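4 Setting up and reheating

4.1 Placing the oven

1. Put the oven on a flat, level surface that can carry its weight with a full dish inside.
2. Leave 200 mm clear above the cabinet. Do not store trays, tea towels or paper on the top panel.
3. Keep the vents uncovered on all sides.
4. Plug into an earthed outlet. Do not share the outlet with a kettle or toaster.

Note: Leave the stickers on the cabinet in place. Quote the model details when contacting the Vumden service desk in Naltstead.

4.2 Fitting the turntable

1. Wipe the cavity floor with a damp cloth and dry it.
2. Set the roller ring in the round recess. It should turn freely when pushed with one finger.
3. Lower the glass tray onto the ring and seat it on the centre hub.

CAUTION: Do not run the oven empty. Do not run it with the glass tray missing.

4.3 Reheating in a plastic container

1. Check the base of the container for a microwave-safe mark. If there is no mark, move the food to a ceramic or glass dish.
2. Spread the food to an even depth.
3. Loosen the lid at one corner, or rest it on top unsealed.
4. Place the container in the centre of the tray. Long containers must clear the cavity walls through a full turn – test by turning the tray by hand.
5. Close the door until the latch clicks.
6. Select 800 W and heat in steps of 25 seconds, stirring between steps.
7. Let the food stand before serving. Lift the lid away from your face.
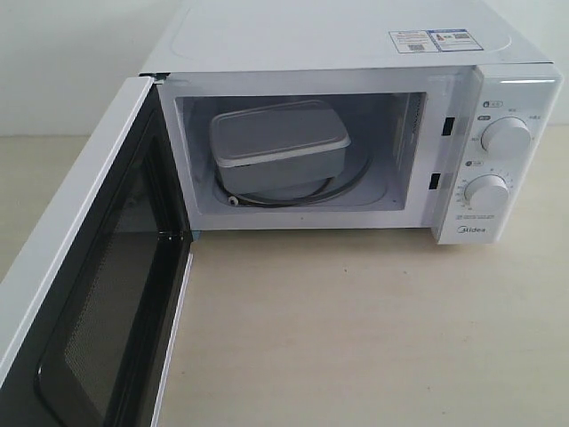
Can the lid stay on while food is heating?
Only if it is vented or loosened. A sealed lid traps steam and may come off with force.

4.4 After use

1. Wipe up spills once the cavity has cooled.
2. Clean the door edges and seal with mild detergent. Do not use scourers on the inner door.
3. Wash the glass tray and roller ring in warm water. Dry both before refitting.

Section revised in December by Helmut Heitmann.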